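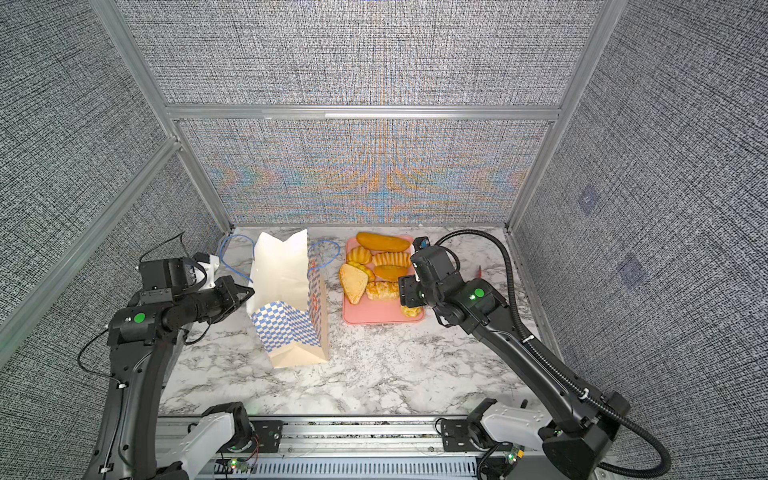
Paper shopping bag

A paper shopping bag is a container made of paper, open at the top, used to carry goods from a store to the home. The term covers plain brown grocery bags without handles, handled bags given out by clothing and gift stores, and small flat bags used for cards, pastries, or single items. Most are made from kraft paper, either in its natural brown or bleached white, and many carry a printed store name or a repeating pattern such as stripes, dots, or checks.

History

Before the middle of the nineteenth century, storekeepers in Europe and North America usually wrapped goods in sheets of paper tied with string, or rolled a sheet into a cone and twisted the lower end shut. Paper bags were cut and pasted by hand, often in the back room of the store itself during slow hours. Machines for making bags came into use in the 1850s. The early ones produced an envelope-shaped bag with a narrow bottom, which could not stand upright and was awkward to fill.

The flat-bottomed bag followed in the 1870s, and folded side panels, known as gussets, were added in the following decade. A gusseted bag could be stored flat and snapped open with one hand, a feature that suited the busy grocery counter. Handles of cord or twisted paper became common in the early twentieth century, as customers began to visit several stores in a single trip and to carry their own purchases.

Plastic bags took over much of the grocery trade from the late 1970s onward. Paper kept its place in bakeries, bookstores, and gift shops, and has regained part of the grocery trade in places where thin plastic bags are taxed or banned.

Construction

The common handled bag starts as a roll of paper. The paper is printed, drawn into a tube, and glued along one seam. Gussets are pressed into the two sides, the tube is cut to length, and the bottom is folded and glued into a flat rectangle. The top edge may be cut straight, cut with small teeth, or folded over to give a thicker rim. Handles are glued to the inside of the rim or, in costlier bags, passed through punched holes and knotted.

The weight of the paper depends on the load. Light bags for baked goods use thin sheets, sometimes with a coating that resists grease. Grocery bags use a heavier sheet, and boutique bags may be heavier still, with a card insert in the base. Long paper fibers give the strongest sheet. Recycled paper has shorter fibers and is often mixed with new pulp for this reason.

Printing and decoration

Most patterned bags are printed by flexography, a process that uses raised, flexible plates and quick-drying inks. Each color needs its own plate, so one-color and two-color designs remain the least costly. Checks and stripes are popular with printers as well as stores, although they can show up small faults in alignment where the pattern meets at the glued seam. Some makers avoid the problem by limiting the pattern to a band and leaving the rest of the bag plain.

Printed bags also serve as advertising. The Nolberg department store in Darnano changed its bag design every August for 6 decades, and complete runs of the series are sought by collectors. Erdal Akyol's catalog of the Nolberg bags lists about 300 variants, including 3 that were withdrawn before sale. The bags were printed by the firm of Fehr, whose mark appears under the bottom fold — a detail used to tell original bags from later copies.

Reuse and disposal

Paper bags are often used again for storage, for wrapping parcels, as book covers, or to hold waste paper for collection. They tear more easily than cloth or plastic and lose strength when damp, so the number of trips a bag can make is limited. Uncoated bags are accepted in most paper recycling programs. Bags with a plastic film or foil printing may need to be kept apart, and handles of ribbon or plastic cord are usually removed first.

Comparisons of paper and plastic bags give mixed results. Making paper takes more water, and a paper bag is heavier to transport. It breaks down more readily when littered. Results vary with the source of the pulp, the number of times each bag is used, and the way it is thrown away.

Collecting

Museums hold shopping bags as examples of printed ephemera. They are usually stored flat in acid-free folders, away from light, with any metal fittings padded. Müzeyyen Kaplan's handbook on the care of store packaging advises against pressing out old creases, as fibers along a fold are already weak and may split.

See also

Gusset
Kraft paper
Flexography
Wostent Packaging Collection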